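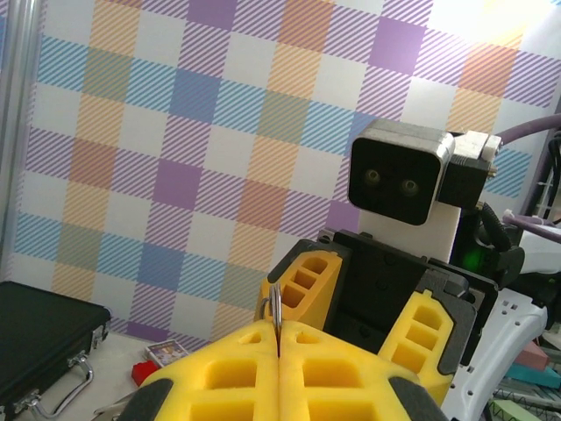
Monday, August 17, 2020 – cimbalom, soundboard and dampers

Continued with the small cimbalom from Droltudthorpe (the one with "Virág" written in pencil inside the lid, so I call it Virág in these notes). The strings have been off for four days now. I had hoped that the soundboard would go down a little by itself without the tension, and it did, but less than I wanted. With the long straightedge laid across the treble side I can still see light under both ends.

There are two cracks. The long one follows the grain from the bass bridge toward the front rail. It is clean and the wood on both sides is at the same level, so it only needs glue and a cleat from below. The other one is short and ugly. Somebody has filled it before with a hard brown material that does not dissolve in warm water and also not in alcohol. I scraped it out with the narrow knife, very slowly, and it took most of the morning. Under it the edges are rounded, so they will not close. I will have to put in a spruce strip.

Spruce for the strip: I looked through the box of old piano ribs and found a piece with similar grain. The color is darker than the board, but it will be under the strings and nearly no light comes there. Imre Erdős thinks I should use new wood and tone it afterward. I prefer old wood for this, also if it looks a bit wrong at first. We did not agree and I went on with mine.

Glue

Soaked the hide glue overnight in 300 g of water. This was too thin for the cleats. I left the pot open for a while and it became better, falling from the brush in a thread and not in drops. Note for next time: write the weight of the dry glue on the jar also, not only the water. I wrote only the water and now I cannot repeat it exactly.

The workshop was warm enough that I did not heat the board before gluing. I warmed only the cleats, on the lid of the pot. First cleat went on well, rubbed it until it grabbed and left it without a clamp. Second cleat slipped when I reached for the cloth, so I took it off, washed both surfaces and did it again. The strip in the short crack waits until tomorrow. I want to see first if the long crack stays closed.

Dampers

The felt on the damper rails is eaten by moths on the bass side and as hard as a board on the treble side. I peeled off a test length. The old glue gives up easily with a damp cloth and a warm iron, but the rail takes the water and the grain rises, so afterward it needs light sanding.

For new felt I have a sample from Fulel and a sample from Nurik. I cut a short piece of each and pressed it by hand on one course of the big instrument, which has four strings in this register like Virág. The Fulel felt stops the tone quickly, but there is a small noise when it touches, a kind of "tsk". The Nurik is softer and one can hear the tone dying for a moment longer. For a player who plays slow songs this is maybe nicer. For fast pieces I am not sure. The owner should hear both before I order, and I should not try to describe it to her on the telephone – I did this with the last instrument and we understood each other wrongly.

The pedal rod squeaks. It is the leather at the lower joint, dry like paper. Changed it for a piece from the scrap drawer and rubbed in some tallow. Quiet now.

Tuning pins

Did not pull any today. I tried the ones in the middle register with the lever and they feel even, firm without jumping. In the high treble several turn too easily. Before I decide about bigger pins I want to look at the pin block from the end, under the veneer, because there is a line there which can be only a scratch in the varnish or can be a separation. I marked the place with tape. Please do not remove the tape.

To do

Plane the spruce strip, leave it a little proud, glue it in.
Sand the damper rails with the fine paper, only by hand.
Ask the owner to come and listen to the felts.
Look at the line on the pin block with the side lamp.
Measure the old strings with the micrometer before the bundle gets mixed. The labels on the bass ones are already falling off.

The window on the yard side was open when I came in this morning. With the soundboard bare it must stay closed, also in this heat. The hygrometer needle was standing much higher than on Friday.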